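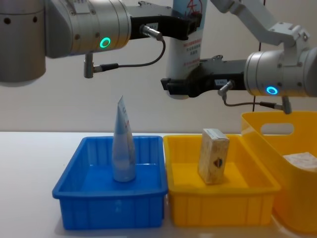

Blue tray, yellow tray and the big yellow basket, lined up along the wall.

Tray and basket sorting: does anybody stick with it?

bollerofan_mpho
Hi all, long time reader, hardly ever post. I've been trying to get the craft stuff under control and I've landed on plastic trays plus one basket. Blue tray is for things I'm using this week, yellow tray is for things waiting on something (glue to buy, a part to find, a color I'm not sure about), and the yellow basket is for everything that needs to go back to another room. White table, nothing else allowed to live on it. That's the whole system!

My question is about the order. I have them blue, yellow, basket going left to right, and I keep reaching for the basket first and dumping things in it that belong in the trays. By Sunday it's a mountain. Do I move the basket to the left? Put it on the floor? Get rid of it? I do like how the three of them look together, I'll admit that's part of it.
Mpho Maluleke

thimbleweed
Floor. Always the floor. If a basket is at table height it's going to get filled, that's just how hands work.

J_Rampersad
Going to disagree with thimbleweed right out of the gate. I had mine on the floor for a whole winter and all that happened was I stopped seeing it. In December I found scissors in there that I'd already replaced. Keep it on the table where it annoys you.

What I would change is which thing is biggest. Your catch-all is bigger than either tray, so of course it wins. Swap it for another tray the same size as the other two and it'll be full in a day or two, and then you have to walk it back to wherever the stuff goes.

thimbleweed
J, you replaced scissors because you don't empty your basket. You could glue it to the ceiling and it'd be the same story lol

J_Rampersad
Fair. I still say smaller.

pinfeather43
I'm a basket hater from way back so take this with a grain of salt, but what goes in there that can't be carried back right then? When I made myself answer that, it was mugs, mail and one sock. I carry them now. Takes me less time than sorting them did.

bollerofan_mpho
pinfeather43 in my case it's mostly tools, because the tool drawer is downstairs and my knees are not what they were. So I do want to save up trips. Mail too, yes. And the tape measure, which seems to live in that basket full time.

pinfeather43
OK stairs change things, I take it back. Buy a second tape measure though.

quillandquarry
Two yellows is your problem!! You've got a yellow tray right next to a yellow basket, and your eye reads them as one zone. I did the exact same thing with two green bins from Fenalico (got them on sale, they only had green) and for months I put receipts in the wrong one. Put a strip of tape on the basket, or change the order so the blue is in the middle. Yellow, blue, yellow. I'd bet lunch that fixes half of it.

bollerofan_mpho
Oh. I had not thought about that at all and now I can't unsee it. Blue in the middle, trying it tonight.

thimbleweed
I don't buy the color thing. I've got 14 identical clear boxes on a shelf and I never mix them up, because they have labels on them with words.

quillandquarry
Some of us are tired after work and don't read, thimbleweed.

thimbleweed
It's one word per box!

latchkey_dot
Can I ask a side question about the table? White tops look so good but mine shows every single thing, pen, coffee, that gray rubbed look from dragging plastic across it. I've got trays on mine too and they leave scuffs at the corners. Do people put felt under them? My mother used shelf liner and I remember it going sticky in the summer so I've been avoiding it.

J_Rampersad
Felt dots, the little stick-on kind. I buy the sheet of 50 and it lasts ages. Four per tray. They do come off if you wash the trays in hot water, so don't do that, or do it and put new ones on, which is what I end up doing.

grumbling_oak
Melamine sponge takes the scuffs off. Go easy if the top is shiny, it'll dull it. Ask me how I know.

latchkey_dot
How do you know

grumbling_oak
There's a matte circle the size of a dinner plate on my desk. I keep the Visser lamp on top of it.

latchkey_dot
Ha! Thank you both, felt dots it is.

tondavcombe_attic
Coming back to the first question, I teach a Sunday crafts thing in Tondavcombe and we run trays for the whole group. The "waiting" tray is where it always goes wrong for us, much more than the catch-all. Stuff sits in there forever. What helped was a little slip of paper with each thing, saying what it's waiting for. If you can't write the slip, it isn't waiting, you just don't want to do it. We cleared out a lot of half-finished felt mice that way.

bollerofan_mpho
I feel very seen by the felt mice comment. There's a zipper pouch I've been "waiting on" since before I bought the trays.

J_Rampersad
What's it waiting for?

bollerofan_mpho
Me to learn zippers.

quillandquarry
Bring it over to the sewing board, there's a pinned thread on zippers, it's long but the part with the basting tape is great. I was scared of them too.

pinfeather43
Seconding basting tape. Also Mpho, how deep are the trays? I tried shallow ones and everything slid out when I carried them, went to deeper ones and then couldn't find anything at the bottom. I've ended up hating both equally.

bollerofan_mpho
I never measured them and of course the tape measure is downstairs again. A ball of yarn sticks up over the side and a spool of thread doesn't, if that helps? They suit me fine. I mostly don't carry them anywhere, it's the basket that travels.

thimbleweed
Then the basket needs to be near the door! Why is it in the line at all, if it's the one that travels? Put it on the end closest to wherever you walk out.

bollerofan_mpho
It's on the right end now and the door is on the left. Huh.

J_Rampersad
I hate to say it but thimbleweed's got a point there. I'd still go smaller.

bollerofan_mpho
Okay, update after a week! I couldn't do blue in the middle AND basket by the door without flipping the lot, so now it's basket, blue, yellow. Basket goes downstairs after supper whether it's full or not. I missed two nights. The mountain did not happen, it was more of a hill. I set the kitchen timer to 60 minutes for the first big clear-out and was finished with 14 left on the clock, and that includes the time I spent reading an old seed catalog.

The slips are going okay. The zipper pouch has a slip. It says "zippers."

quillandquarry
So blue IS in the middle. I'm collecting on that lunch.

thimbleweed
It's the door. It's obviously the door.

grumbling_oak
Could be the going downstairs after supper part

latchkey_dot
Does anyone know if the felt dots come in white? The store here only has brown and a sort of maroon.

J_Rampersad
White, yes, but they go gray. Get the brown. And if anyone wants a spare pair of scissors I have several. Johannes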